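Essayer et comparer des pinces à main : conseils d'atelier

Mis à jour le 24 novembre 2022

Les conseils ci-dessous valent pour les pinces à deux doigts tenues à la main, avec caméra montée au-dessus des doigts, et en grande partie pour les mêmes doigts montés sur un bras. Ils viennent du carnet d'atelier de Rondard. Les passages sur les câbles et l'éclairage ont été repris par Floor De Smet après les essais du mois de mai.

Préparer la table

Dégagez toute la surface utile avant de poser le premier objet. Un tournevis oublié dans un coin finit toujours dans le champ d'une caméra à grand angle.

Une table blanche et brillante se nettoie facilement mais renvoie les tubes du plafond. Si l'image montre des taches claires sur le plateau, étalez un tapis mat ou une nappe unie, bien tendue, fixée dessous avec du ruban de peintre. Lavez le plateau à l'eau tiède avec une goutte de liquide vaisselle. L'alcool ménager ternit certains vernis, essayez-le d'abord sous le rebord.

Marquez la position de départ des objets avec de petits morceaux de ruban, en angle droit. Le ruban de peintre bleu se décolle sans trace si on ne le laisse pas plus de 2 semaines.

Choisir les objets d'essai

Prenez ce qu'il y a dans les tiroirs de la cuisine et de l'atelier. Une cuillère en bois, une éponge sèche, un gobelet, un tube en carton et un flacon souple suffisent pour une première comparaison. Ajoutez ensuite un objet long et lisse, qui montre tout de suite si les doigts serrent droit. Quand les deux bouts ne sont pas bien parallèles, l'objet pivote dès qu'on le soulève.

Pesez chaque objet sur la balance de cuisine et notez le poids au marqueur sur une étiquette. Un flacon rempli à 200 g est une bonne charge pour commencer. Revissez le bouchon à fond et mettez un tour de ruban par-dessus.

Les fruits s'abîment en une séance. Pour un essai sur plusieurs jours, remplacez la tomate par une balle en mousse.

Régler les doigts

Fermez la pince à vide et regardez les deux extrémités de profil. Elles doivent se toucher sur toute la largeur. S'il reste un jour à la pointe, desserrez la vis de l'embout d'un quart de tour, refermez à la main et resserrez en gardant la pression.

Nos embouts souples sont de deux sortes. Les Kenorgate sont plus fermes et tiennent mieux les objets lourds. Les Modarholm se déforment davantage et conviennent au verre et au plastique fin, mais ils ramassent la poussière. Nous n'avons pas trouvé de différence sur le carton.

Dégraissez les embouts avant chaque série avec un chiffon à peine humide. Pas de talc, même si les doigts collent un peu au début. Un embout neuf perd ce film après 55 fermetures, c'est notre compte sur les Kenorgate. Faites-les à vide en regardant autre chose.

Comparer deux pinces

Travaillez avec les mêmes objets, à la même hauteur de table et dans le même ordre. Changez une chose à la fois. Si vous remplacez les embouts et la caméra le même jour, les notes ne servent plus à rien.

Pour un passage de main en main, mettez-vous face à face de part et d'autre de la table. La personne qui donne tient l'objet par un bout et présente l'autre. La personne qui reçoit ouvre largement, avance jusqu'à ce que l'objet soit bien entre les doigts, puis ferme. La première ne relâche qu'au signal. Dites le signal à voix haute, un simple « pris » convient.

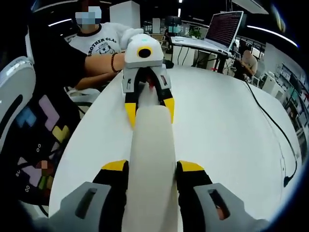
Si l'objet tourne au moment du relâché, les deux pinces ne sont pas à la même hauteur. Descendez celle qui reçoit et recommencez lentement. Avec un objet long, laissez dépasser assez de matière pour que les doigts d'en face ne viennent pas buter contre les vôtres.

Faites une pause dès que le poignet fatigue. Les prises de fin de séance sont moins bonnes et faussent la comparaison.

Câbles

Évitez de laisser un câble traverser la zone de travail. Passez-le derrière la table ou collez-le le long du bord avec du ruban textile. Une pince à linge vissée sous le plateau fait un très bon passe-câble. Laissez une boucle de mou avant la prise, sinon c'est le connecteur qui encaisse quand on tire.

Caméra et lumière

Essuyez l'objectif avec un chiffon à lunettes propre, jamais avec l'essuie-tout. Avec un objectif très large, les bords de l'image se courbent, placez donc l'essentiel vers le milieu.

Gardez le même éclairage du début à la fin. Nos lampes de 4 000 K donnent des couleurs régulières. Tirez le rideau s'il y a du soleil, même faible.

Les notes

Un cahier à carreaux, une ligne par essai : objet, embout, résultat, remarque. Écrivez « glisse », « tourne » ou « tombe » et pas seulement « raté ». Pour la saisie, nous utilisons la feuille Ghiță, qui accepte les mêmes colonnes.

Rangement

Rangez les pinces doigts entrouverts, les embouts souples se marquent s'ils restent serrés l'un contre l'autre. Une boîte à chaussures avec un torchon au fond suffit. Les vis d'embout vont dans un pot à épices étiqueté, avec la clé qui correspond.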